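Kaker Center Opens Robotics Workshop to the Public

Posted 15th December

The Kaker Center for Applied Automation held its winter open day this month, receiving visitors from local schools, area employers and the general public. The program included demonstrations in the main workshop, two short talks in the lecture room, and an information desk for prospective trainees. Attendance was 400, the highest figure since the event was first offered.

The open day was organized jointly with Sulex, which supplies equipment to the Center, and with the Gatchalian Foundation, which has supported the training program from its second year. Doors opened in the morning, and groups of up to 27 were admitted to the workshop at intervals through the afternoon.

Much of the interest centered on the handling station, where staff work with a pair of hand-held grippers to carry out everyday tasks. The movements recorded in this way are later used to teach robot arms the same tasks. The station forms part of the Trullov project, under which the Center is assembling a library of household and office tasks performed by people at normal working speed.
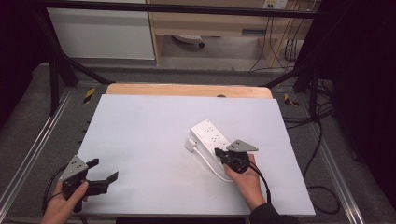 Two hand-held grippers in use at the handling station, with a power strip on the work surface.

Trullov began with simple pick-and-place work using blocks and cups. Since November the project has moved on to cords, plugs and power strips. Flexible items of this kind remain difficult for automated systems. A cord does not keep its shape when it is moved, and a plug must be lined up closely before it will enter a socket. Staff explained to visitors that a task a person completes in a few seconds may need to be repeated many times, with small changes in the starting position, before a robot can be expected to attempt it.

The project library now holds 3,351 recorded tasks. A further 1,000 are planned for the coming year, with priority given to work that requires both hands. Visitors were invited to ask questions at each stage, and several groups stayed past their allotted time to see a task repeated from a different starting point.

In the lecture room, the first talk dealt with safety in shared workspaces and the second with careers in automation. The second talk drew a large number of high school students and their parents. It covered the entry requirements for the Center's technician course, the balance of classroom and workshop hours, and the types of employers that have hired recent graduates. Copies of the course booklet were handed out at the close, and the booklet may also be requested from the front office.

The grippers themselves were the subject of many inquiries. Visitors wanted to know how an object is held between two flat fingers, how much force is needed, and whether the person using the tool can feel what is being picked up. Staff advised that new operators usually practice on rigid objects before they are given anything with a cord attached. 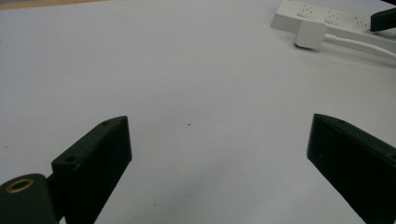 Can members of the public try the grippers for themselves?
Members of the public may try them at the spring session, where places are limited and must be reserved through the front office. Participants under the age of 16 must be accompanied by an adult.

The Center thanks Sulex and the Gatchalian Foundation for their support, and all those who attended for their patience during the busier part of the afternoon, when the wait for the workshop was longer than planned. Admission arrangements will be reviewed before the next event, and visitors will be asked to choose an arrival time when they register.

School groups that were not able to attend may apply for a separate visit during the spring term. Applications should state the number of students, the grade level and any access needs. Parking for buses is available at the north entrance only.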